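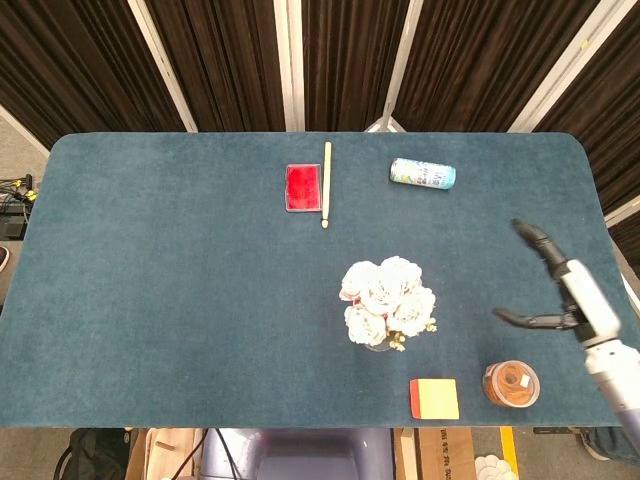

Ticket 361 – Flanero two-finger gripper vs. the old Csonka
Opened by: Widad Salameh
Status: open

Widad: Vendor says no retuning needed after the swap. I doubt it. Csonka held the can in 9 of 10 tries, Flanero in 8 with the same settings.

Fares Khoury: Could be noise.

Widad: Could be. But both misses were the can on its side, and both times the force reading stayed flat until it slipped. Sponge and drumstick are fine.

Fares: Try firmware reset?

Widad: Done twice, no change. Leaving this open until they send real force logs – not another brochure.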